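Gray metal bins - coating scraped off, worth repainting or leave it?
Shop Storage & Organizing > Bins, Shelving, Cabinets
Page 1 of 1

tallgrass_dee wrote:
OK quick one, on lunch. Have a set of these gray metal bins, slopey sides, been using them for odds and ends. Sorting the whole bench this month and the coating is getting bad. Pic of one with the usual junk in it. 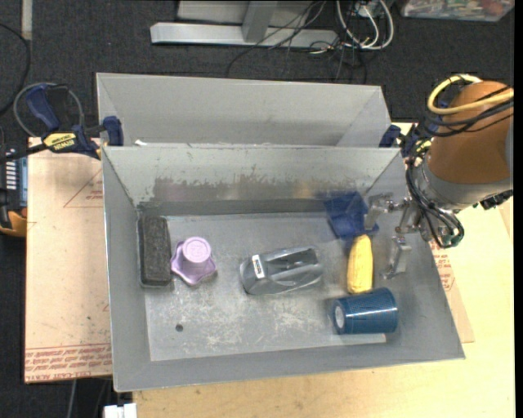 Front bin, current state. Look at the back wall

Back wall has a big patch scraped down and the floor is scratched to heck. Do I strip and repaint, line it, or just leave it alone. Don't want to spend much. Nothing heavy goes in there, mostly whatever ends up on the bench and the kids' stuff that drifts in from the house.

Also what do people do about small hard things sliding down the slope and all ending up on the floor of the bin in a pile. Drives me nuts.

---
moxie_rivets wrote:
Leave it. It's a bin.

---
tallgrass_dee wrote:
lol fair. But there's brownish smudges on that back wall too and I don't know if it's rust starting or just crud

---
Harlan52 wrote:
Rub it with a white rag and a little mineral spirits. Comes off on the rag = crud. Stays put and feels gritty = rust. Takes a minute. Can't tell from a photo and neither can anyone else on here whatever they say.

If its rust, get it back to clean metal, prime, paint. Skipping the primer is how I ended up doing mine twice.

---
b_sorrel wrote:
Disagree with leaving it. Bare steel in a garage in August, humid, you'll have orange by winter. I did mine with Radton gray enamel, two coats, held up fine. Scuff first with 600 and wipe down. Not hard

---
moxie_rivets wrote:
600 is way too fine for knocking down ragged edges. That's for between coats. Start coarse, feather the edges of the old coating out till you can't feel the step with your thumb, THEN go finer.

And we don't know it's steel. Op stick a magnet on it

---
b_sorrel wrote:
I said scuff, not feather. but ok yes if the edges are ragged like that you need something coarser first. I'll give you that one.

---
tallgrass_dee wrote:
Magnet is a good call, will try tonight. Whats the little round hole in the floor for, anybody know? Lower left. Mine didn't come with any paperwork, got them in a lot from a place that was closing.

---
Kamrul Ranasinghe wrote:
Could be a drain, could be where a bolt went through to hold it down on a cart. We had bins with holes like that at my old job and they were bolted to a shelf. Check if the other ones have it in the same spot. If only one does then somebody drilled it.

Either way touch up the edge of the hole when you paint. Water gets in at the raw edge and creeps under the coating.

---
pinto_garage wrote:
everybody is talking paint and the real answer is a liner. Floor scratches are from stuff dragging around. Paint it and you'll be back here in a year with the same pic.

I used Gindura mat, the thin ribbed kind, cut with scissors. Lay it on the floor only, leave the walls. Things quit sliding. That fixes your pile problem too

---
Harlan52 wrote:
Liner over bare metal traps moisture. Seen it. Pulled a mat out of a drawer after one summer and the bottom was brown.

---
pinto_garage wrote:
so paint THEN liner

---
Harlan52 wrote:
Yes. Or a liner you lift out and wipe under, which no one does.

---
quiltnora wrote:
Not a paint person, just here for the sorting part. Your trouble is you've got a brush or eraser thing and a cup and a yellow corn or banana thing all in one bin. Those don't go together!! Kitchen toys in one, bench stuff in another. I use cut down cereal boxes as dividers, free, and when they get gross you throw them out.

And what is the purple one with the star bottom? Looks like a knob. My sister had something like it off a juicer

---
tallgrass_dee wrote:
No clue what the purple thing is. It's been in there forever. Everyone who comes over picks it up and has a theory.

Cereal boxes is smart. Would they hold up against the slope tho, the sides flare out so nothing square fits tight

---
quiltnora wrote:
Cut the ends at an angle. Hold the cardboard up to the end wall, trace, cut a hair big so it wedges. I do two pieces slotted together in a cross. Takes longer to explain then to do

---
b_sorrel wrote:
Pamus used to sell a plastic divider for sloped bins, slid up and down. Not sure they still do. Was 3 bucks each when I bought mine.

---
moxie_rivets wrote:
those cracked on me. All of them. Get the Sriwong ones or do the cardboard

---
b_sorrel wrote:
mine are still fine, been years. Maybe don't throw them

---
moxie_rivets wrote:
Maybe I will throw them

---
Kamrul Ranasinghe wrote:
One more on the gray thing in the middle with the label on it. If you do paint the bin go for a different color inside. Gray object in a gray bin, you'll hunt for it every time. We did ours white inside and found stuff twice as fast. White shows dirt, but then you know when to wipe it.

---
tallgrass_dee wrote:
Ha yes I lose that one constantly. Light color inside is a good thought. Would yellow be dumb

---
quiltnora wrote:
Then you lose the corn

---
pinto_garage wrote:
light blue?

---
Kamrul Ranasinghe wrote:
Cup is dark so light blue would do. White is easier to match later when you chip it, and you will chip it.

---
tallgrass_dee wrote:
OK update, 9pm. Magnet sticks. Rag test - some of the brown wiped right off, one spot didn't and it's gritty. Pinkish marks came off too, smelled like crayon. So a little rust, mostly crud. Only looked at the front one so far, the one behind it is next.

Plan is coarse then finer, prime, white inside, leave the outside alone. Then try cardboard before I spend on dividers. Mat maybe later

---
Harlan52 wrote:
Good. Let the paint sit longer than the can says before you load it up. A week if you can stand it.

---
b_sorrel wrote:
if you ever want it really smooth, 1000 wet after the last coat. Overkill for a bin

---
moxie_rivets wrote:
It's a bin

---
tallgrass_dee wrote:
not doing the 1000 lol. Will post an after pic when its dry. Still taking guesses on the purple thing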